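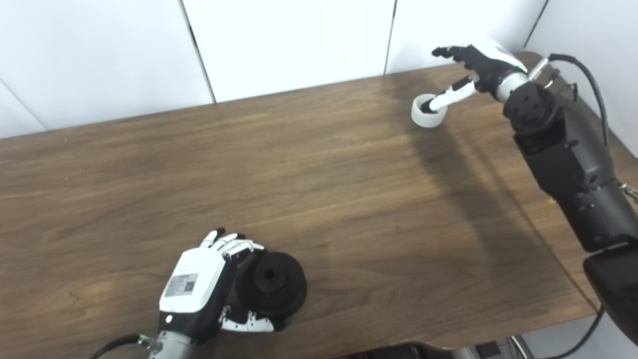
Setting Up a Round-Robin Schedule for an Indoor Netball League

Last updated: February

This page covers fixture scheduling for a single division of an indoor netball league, using the circle method. It applies to any division of four to twelve teams. You need a spreadsheet, the list of confirmed teams, and the court times your venue has released.

Step 1. Fix the number of teams

Close entries before you start. A team added after the first round means redoing the whole grid. If the number of teams is odd, add a dummy entry called BYE. The team drawn against BYE in a given round does not play.

Step 2. Work out rounds and games

For an even number of teams N (including BYE), a single round robin takes N minus 1 rounds, with N divided by 2 games in each. Eight teams play seven rounds of four games, 28 games in total. For a double round robin, multiply both the rounds and the total by two.

Step 3. Build the grid

Number the teams from 1 to N. For eight teams, write them in two rows:

1 2 3 4
8 7 6 5

Each column is a game, so round one is 1 v 8, 2 v 7, 3 v 6, 4 v 5. For round two, leave team 1 where it is and move every other team one place clockwise:

1 8 2 3
7 6 5 4

Round two is 1 v 7, 8 v 6, 2 v 5, 3 v 4. Repeat until all seven rounds are written out. One more move should return the grid to its starting position. If it does not, a team has been moved the wrong way.

Step 4. Assign court times

Do not give the same column the same time slot every round. Team 1 never leaves the first column and would play at the same hour all season. Move the slots down one game each round: if the first game is at 6:15 p.m. in round one, the second game takes 6:15 p.m. in round two.

Allow 50 minutes per slot for four 10-minute quarters. The remaining 10 minutes cover breaks and changeover.

Step 5. Assign umpires

Enter umpires after court times, never before. An umpire who also plays should not be given a game that overlaps their own. In the Grirnardale grid, Mayu Chiba uses a separate column for the umpire's own team and sorts on it to find clashes.

Step 6. Check and publish

Confirm the following:

- Every team appears once per round.
- No pairing appears twice in a single round robin.
- No team has the latest slot in consecutive rounds.
- Venue closures are marked.

Have a second person run the same checks. Send the fixtures to team captains as a fixed file, and keep the editable version with one person only. Postponed games go in a spare round at the end of the season. Keep the original round number beside them so that the ladder can be traced.

Fumiko Kikuchi

374 shares
19 comments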